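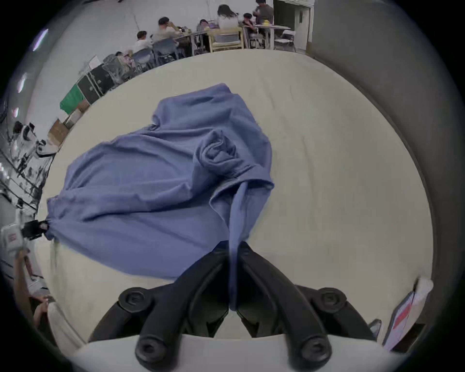
Bernd Albers
Contributing writer

The first lorry backs up to the hall at Brolness a little before six in the morning. By then the lights are on over the sorting belts and someone has swept the floor. The lorry carries bags from clothing banks, school collections and charity shops that had more stock than rail space. Most of the bags are black bin liners. A few are good holdalls, which go into a cage of their own and are sold as luggage.

I had come to find out what happens to a T-shirt after its owner is finished with it. I give away a bag of clothes most years, usually in October when the winter things come down from the loft, and I had never thought much about where the bag went. I assumed somebody local wore the contents. For a small part of them that is correct.

The hall belongs to Shehu, a family firm that began with a market stall and moved into wholesale when the stall could no longer sell what people were bringing to it. The present owner is the founder's daughter. She took me round in the gap between the first delivery and the second, speaking over the noise of the conveyor, and apologised for the draught. The doors stay open all year to let the dust out.

Sorting is done by hand, in two stages. At the first belt the bags are cut and tipped, and people standing on both sides pull out the obvious things: coats, shoes, bedding, curtains, toys that should never have been in there. What is left goes up to the second belt, where each person takes one kind of garment and decides what it is worth. The firm works to 90 grades. A man's shirt can fall into seven of them, depending on collar, cuffs, fabric, label and how much life is left in it.

A new sorter starts on trousers, which are easy to judge. The seat and the knees wear first, and if they are sound the rest usually is. Knitwear comes later. T-shirts are given to people with at least a year behind them, and I was surprised by that until I watched it being done. The cloth is thin and stretchy, faults hide in it, and there are more T-shirts than anything else, so the decision has to be made in a few seconds. The sorter I stood beside had worked on T-shirts for eleven years. She picked each one up by the shoulders, gave it a shake, looked at the neck, looked under the arms, turned it over and threw it. She hardly glanced at the front. A printed front can be liked or disliked, she told me, but a neck that has gone wavy will not come back.

She also looked at the side seams. On a cheaply made T-shirt the seams often travel round the body after washing, so that one ends up near the navel and the other behind the hip. It comes from the way single jersey is knitted. The yarn is twisted when it is spun, and some of that twist tries to undo itself once the cloth gets wet and is free to move. A careful mill relaxes the cloth before it is cut. A mill in a hurry does not, and the shirt does its relaxing in the customer's washing machine. No amount of ironing will put the seams back. At Shehu a shirt like that drops two grades, however bright the colour.

Colour matters more than I expected, though not in the way it does in a shop. White sells well if it is truly white and hardly at all if it is not. Black that has faded to brown goes to wiping cloths. Mid-blues do well almost everywhere. They fade evenly, they do not show dust, and buyers in hot countries and cold ones will both take them.

The best of the intake, what the trade calls cream, stays in the country. It goes to vintage shops and to people who sell from their spare rooms. It is a small share of the weight and a large share of the income. When a mild winter means that people keep their old coats for another year, the firm feels it by spring.

The middle grades are baled for export. A press squeezes them into blocks weighing 500 kilos, strapped and wrapped, with a letter code on one side. The hall sent out 1,370 of these bales last year, most of them by road. The commonest destination is the wholesale market at Zutitska, 2,059 kilometres away, where they are opened, sorted a second time to local taste and sold on by the armful.

I did not follow a bale to Zutitska, but I spoke by telephone to a trader there who has bought from Brolness for a long time. He does not see the goods before he pays. What he buys is the letter code, and his trust in the people who wrote it. If a bale marked as good light cotton has too many heavy sweatshirts in it he loses money on the day he opens it, and he rings up to say so. He has rung twice that he can remember. His complaint at present is about the clothes themselves. Fifteen years ago, he said, a second-hand T-shirt had been worn by one person and could be worn by two more. Now the cloth is thinner, and what reaches him has often had most of its life already.

The owner of Shehu says the same, and her grading book bears it out. The share going to the lower grades has grown every year that she has kept records. She puts some of it down to polyester blended into cotton, which pills, and some to elastane, which gives up after enough hot washes and leaves the cloth baggy. The rest she blames on weight. She keeps a few old T-shirts in a drawer in her office, bought in by the stall in her father's time, and handed me one alongside a newer one of the same size. I could tell which was which with my eyes shut.

The lowest wearable grade barely pays for its own lorry. Below that come the rags. Cotton that is clean but torn or stained is cut into squares, with buttons and zips removed, and sold to garages, printers and boatyards. Jersey is prized here, as it soaks up oil and leaves little fluff. Many T-shirts end up in this trade, and there are worse ends. Wool is pulled back to fibre and spun or felted. Mixed fibres are shredded for padding, and find their way into mattresses and car doors.

Then there is the part that cannot be used at all. It is mostly wet clothing. A bag left outside a full clothing bank overnight takes in rain, and by the time it reaches the hall the mould has gone through everything in it. The firm pays to have this taken away. On a wet morning the smell reaches the car park.
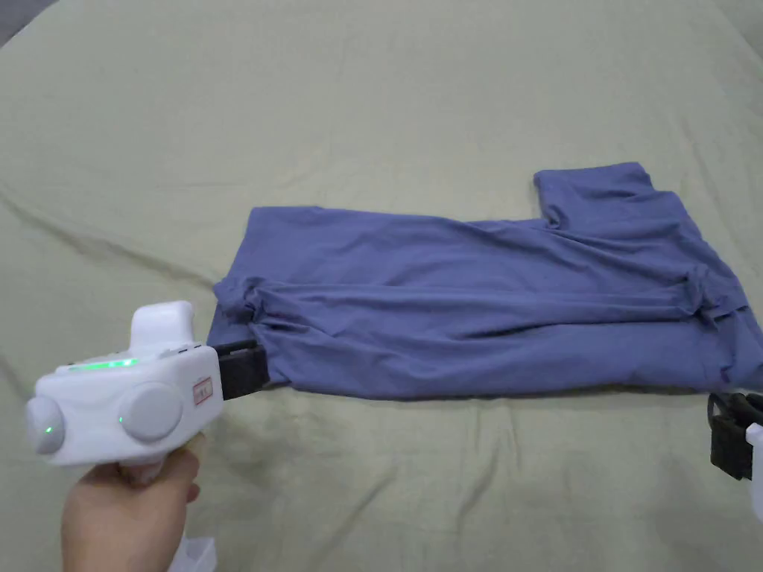 Do clothes need to be ironed or folded before they go in a donation bag?

Clean and completely dry is all that a sorter needs. Folding is welcome but makes little difference, as the bag will be tipped out on to a belt, and ironing is wasted effort. Pairs of shoes should be tied together.

A good deal of what makes the work slow could be avoided at home. Odd socks are no use for wear, but they can go to the shredders if they are bagged separately. Duvets and pillows are refused by most collectors and clog the first belt. Pockets should be emptied. The sorters find tissues by the handful, along with keys, bus passes and sometimes letters, and there is a shelf by the clock where the keys wait to be asked for.

Some councils are now looking at collecting textiles from the kerb with the paper and glass. The idea is well meant and the hall at Brolness is uneasy about it. Kerbside clothes get wet, and they come mixed with things that people would be embarrassed to hand over a counter. The owner would sooner see more banks under cover, at supermarkets and stations, emptied more often.

Machines that read fibre content with infrared light are coming into the larger halls on the continent. Skendano, a port town with a big sorting plant of its own, has put in a line that separates cotton from polyester for recycling back into yarn. The owner went to look at it last year. She was impressed by the speed and thought the price would have to fall a long way before a firm of her size could buy one. It reads what a garment is made of, she said, and that is worth knowing for rags. Whether somebody will want to put the thing on is still decided at the belt.

I asked her what she wears herself. Mostly clothes from the hall, paid for at the trade price and entered in the book like any other sale. Her cardigan that morning had come off the second belt some years before, graded as cream and kept back at closing time.

The second delivery arrived while we were talking, and she went out to sign for it. When I left, the T-shirt sorter was on her tea break and someone else had taken her place at the belt, working more slowly and looking at the fronts.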